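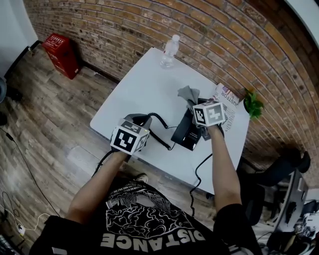

*A black T-shirt with the word "DISTANCE" on the front, and a gripper in each hand.*

## Learning to read at my own speed

I was 30 when a psychologist in Marness told me that I have dyslexia. I had come to her office for another reason, my bad sleep. She watched me fill in a form of two pages and asked if it always took me so long.

In my first language I had found ways to hide it. I learned the school texts by heart when my sister read them to me. Then I moved to Tandthorpe for work and the old ways stopped working. English spelling did not forgive me. I read each email up to six times and still answered the wrong question.

After the diagnosis I was angry for a whole summer. I thought of my teachers in Grisano, who wrote "lazy" in my school book every year.

The changes that came later were small. I listen to long reports now, and I print the short ones in big letters on yellow paper. My manager at Rojanasak gives me the meeting notes one day before. I asked for this with my heart beating very fast, and she only said, "Sure, is morning okay?"

Last July I finished my first novel in English. I needed 50 evenings. My sister wants me to read the next one to her by phone, and we are on chapter two.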